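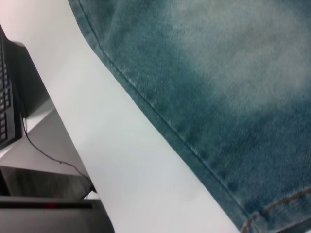

Faded denim, one line of orange-brown stitching, and a keyboard for company.

Kids' Jeans: Questions We Keep Getting

Why fold jeans at all? They'll be on the floor by dinner.
True. But a folded pair takes up less of the drawer, and a drawer that closes is about as much as most of us can hope for with a child in the house.

What's the Jernlow fold?
Lengthwise first, one leg over the other, so you have a long strip of denim. Pull it straight from both ends, lay it down, then fold it in thirds. Itsuki Mizuno wrote it up for our newsletter in December and it drew 218 emails, most of them polite.

My strip sags in the middle. Am I doing it wrong?

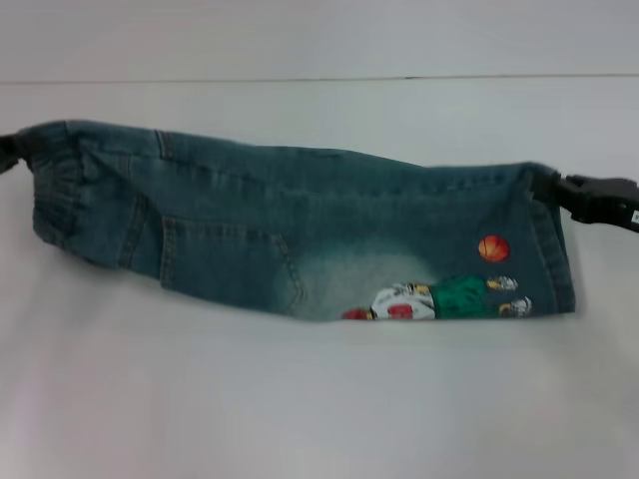
No. Denim is heavy and small jeans have a lot of seams in odd places. Put the strip on the table, run your hand along it once and move on. If the hem bunches up, give it a tug. If it bunches again, it has won.

Should I turn them inside out to wash?
Yes, especially if there's a cartoon printed on the leg. Cold water, short cycle, zipper closed. Your kid will forgive a stain on the knee but will not forgive half a face.

They're already faded. Did I ruin them?
Probably not. Plenty of kids' jeans are sold with pale patches, and you paid extra for those. If a new patch shows up after every wash, use less soap.

Do I need a folding table?
We used to recommend the Wernari, which is a very nice table with nothing on it in the catalog. Ours at home would have a keyboard on it by noon. Any flat surface will do, and a desk is fine if you push the computer stuff to one side.

Can I hang them instead? 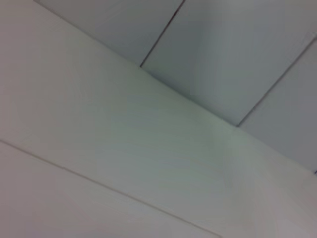 You can, but think about where the rod goes before you start drilling. High up looks tidy and means you'll be fetching every pair yourself until middle school — low enough for the kid to reach is better. Clip them by the waistband, 2 clips to a pair.

Where do I send a question that isn't here?
Use the form on the Contact page. Itsuki reads them in the morning, after coffee. Questions about ironing kids' jeans will be read with concern.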